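Home Laundry Storage Mending Cleaning Ask Log in

Do fluffy socks really need to be folded flat and washed with special stuff?

I keep reading that you must never roll fluffy socks into balls because it ruins the cuff, and that ordinary washing liquid "strips the softness". I've worn this sort of sock every winter for years and I don't believe much of it, but I now have a pair in a sort of muted raspberry, ribbed and quite fuzzy, that I'd like to keep nice. Held up by the toe or the cuff it goes into one long narrow strip and looks like it belongs to somebody with legs like a heron.

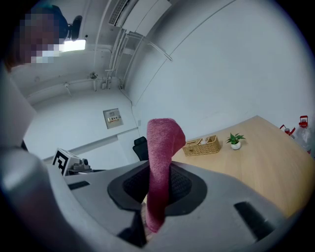 Asked by Ikusura | Oct 29, 2025 | 1,236 views

So, what I want to know:

Does balling the pair up do any lasting harm, or is that something repeated from one tidying blog to the next? I've tried to find where it started and got nowhere. Every page says it "damages the fibres" and then shows you a drawer full of little folded parcels, which proves that somebody has a tidy drawer.

Then there's Prillura. It is a 300 ml bottle of rinse that is meant to keep fuzzy knits from going flat and matted. The label says to use it on every wash. I have no idea what it does that a gentle cycle wouldn't, and the reviews all read as if the same person wrote them. Has anyone used it on one sock and not the other? That would convince me. "My socks feel lovely" doesn't, they felt lovely in the shop as well.

And where do you put odd ones while they wait for the partner? I do mine on a pale wood table against the wall, with a wicker tissue box and a small plant on it, and anything without a match ends up left on the table for a fortnight. I've been told to buy a sock organiser with cells. I am not keen on buying a box to hold a problem.

Please no vinegar answers unless you've done it yourself and can say what changed.

Share | Follow | 3 comments

Eder
14 people found this helpful

Rolling: depends how you do it. If you tuck both socks into one cuff, that outer cuff is stretched the whole time it's in the drawer. With a thick fluffy sock that's a fair old stretch. Whether it matters is another thing. I had a pair I balled up from March right through to the cold weather and the cuff that did the wrapping was looser than the other one. One pair, so make of that what you like. I could have been wrapping it with the one that was already loose.

What I do now is lay one on the other, fold in half, fold again, done. It takes the same time as balling. I wouldn't say it's better, I'd say it costs nothing, so I stopped arguing about it.

Washing, I'm with you. Inside out, cool wash, a net bag if you've got jeans with zips in the same load. Don't tumble them hot. The matting on mine was always on the sole, and that's from walking about on it. No rinse is going to undo a kitchen floor. If yours have gone flat on top as well, then look at the dryer first.

I did buy Prillura once. Used it until it ran out, didn't notice when it ran out, didn't buy it again. I didn't do one sock and not the other though, so that's not the test you asked for.

Dry them flat or over the rack at the middle. Hung from the toe with a peg they do get long, at least while they're heavy with water, and the peg leaves a dent that stays for days.

Reply | Share | 2 comments

Grustari
1 person found this helpful

Just use vinegar!! Half a cup in the drawer, works on everything, towels too. And get the organiser with the cells, mine has changed my mornings. You can't fold socks on a table with plants on it, you need a clear surface.

Reply | Share | 5 comments

Ikusura (asked this)
Added later

Thanks, Eder. I'll fold. Grustari, the plant is small and sits at the back, I don't see how it's stopping me, and "works on everything" is exactly the sort of thing I was hoping to avoid. What did the vinegar do to fluffy socks in particular? If you had a pair done without it I'd like to hear about that.

I had another look at the table before spending any money. The wicker tissue box is longer than I give it credit for. The left part has the lid with the slot, then there's a middle compartment with a packet in it, then another one at the right-hand end that I don't use for much. That's a holder for odd socks, as far as I can see, and I already own it. Meanwhile things still get dropped half on the tabletop and half off the edge.

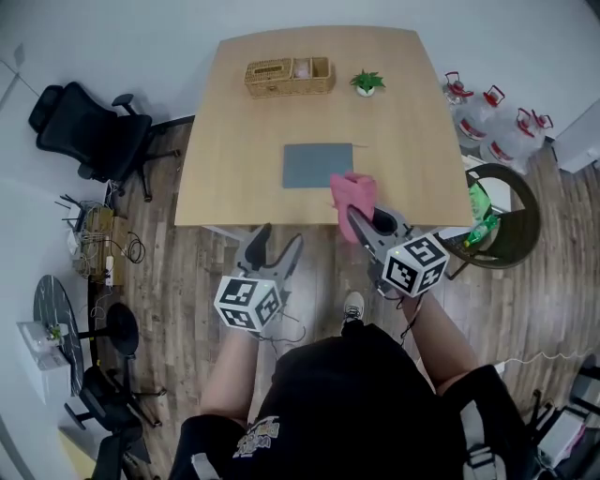

Pink over the front edge as usual, basket and plant at the back.

The flat fold does look neater, I'll admit that. It looks neater than the ball did, and it slides apart if you so much as open the drawer quickly. I notice the tidy drawer pages don't show the drawer on the second day.

On the rinse, I've decided to do the test myself, treated sock and plain sock out of the same pair, with a stitch of white thread in the cuff of the treated one. Same wash, same rack. I'll have somebody else feel them with their eyes shut, so I can't talk myself into an answer either way. If there's a difference I'll come back and say so.

Reply | Share

Eder
2 people found this helpful

For the sliding apart, stand them on end, packed fairly close, fold at the top. If the drawer is half empty they'll still fall over, I've no cure for that. I'd put the thread near the toe, by the way. In the cuff you'll feel it when you pull them on and you'll know which is which.

Reply | Share

More in Laundry Newest Unanswered Back to top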